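Ticket 3560: Lap times missing from heat race results
Opened by: Oluwatosin Haruna, race secretary, Gramon Speedway
Handled by: Eyerusalem Wubshet, Starkelance Timing Support
Status: Waiting on customer

Hi there, and thank you so much for picking this up! We run Late Models and a street stock class at Gramon, and since we moved to the new Starkelance scoring software in December we've had cars drop out of the results partway through a heat. The car is still out there going around, I can see it from the tower, but the screen stops giving it laps. In our last practice it happened to 2 cars, both in heat one, and one of them was leading (you can imagine how that phone call went). We swapped the transponders and charged everything to 100 percent the night before.

Oluwatosin 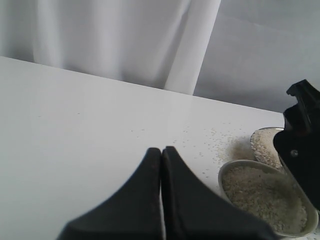

Hello Oluwatosin, and I'm sorry you had to take that phone call! I went through the log you attached, and the loop in the track is picking up both cars on every single lap, so your transponders look fine to me. The laps are being thrown away afterward by the minimum lap time setting. Yours is still set for the Mornine road course layout that comes loaded with the software, and anything quicker gets treated as a double read.

Please open Track Setup, choose Gramon, and put in a minimum a little under your fastest Late Model qualifying lap. Save it, close the session and open a new one, or the old number hangs on. You can rescore the practice from the same log, so no laps are lost.

Eyerusalem

Oh, that would do it! I changed the minimum and rescored heat one, and both cars came back with all their laps. The Akinola scoreboard down by turn four is still showing the old order, though. Do I need to restart that too?

Oluwatosin

2023-01-27, Eyerusalem: Yes please, power the board off and on once the new session is open, and let me know what it shows. I'll keep the ticket open until I hear from you.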